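Mobile Returns and Customer Loyalty at Veltberg
Project report, Digital Marketing course

Background
Veltberg sells small household goods online and ships from one warehouse. Most of its orders now come in through the phone app, but returns still run through a web form built for desktop. Our project looked at whether the return process affects repeat purchases.

Method
We sent a survey to 2,000 app customers and received 600 usable answers. We also tested the return flow on two competing apps, Arus and Kang, using the same order type in each.
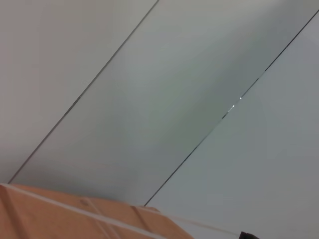
The Veltberg return form asks for an order number, a reason and a photo of the item in its packaging. The photo step caused the most dropouts. Guidance in the app is one line of small text, and almost any photo gets through the upload check. Arus shows an outline on the screen to line the box up with. Kang does not ask for a photo.

Findings
Of the customers who had returned something, 59 percent said they would order again. Those who gave up on the form were much less positive in their comments.

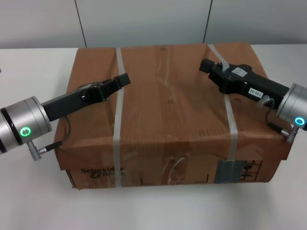 Repacking was the second complaint. Customers did not know if they could reuse an old carton. One like this, creased and scuffed, with two plastic straps and "Schneider" still printed on the front, would be accepted under Veltberg's rules, but the app never says so — the rule is only on the help page.

Next steps
We suggest a trial of a shorter form with 50 customers, using the Wolomia plug-in the company already pays for. The survey questions are in the appendix.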